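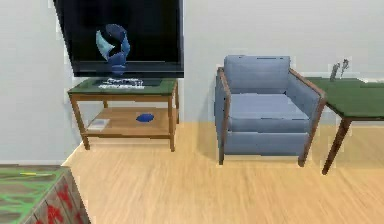

Side table and wall screen, Karkstead.

Wireless gateway check, line 2 -- June 2025
Inspector: Yoon-hee Gil

Gateway mount tight: OK
Antenna clear of steel: OK, barely
Signal at far sensor: 70 percent. Vendor promised 100. I'll believe it in September.
Stop button over radio: FAIL. Keep the wired one.

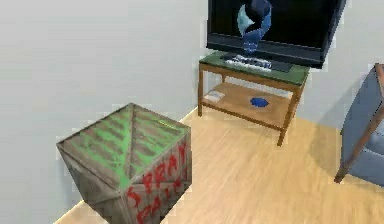
Sensor tags need redoing before anyone trusts the map. Amaral wants them stenciled. Red letters like the ones on the crate would be readable, but drips won't do on a tag.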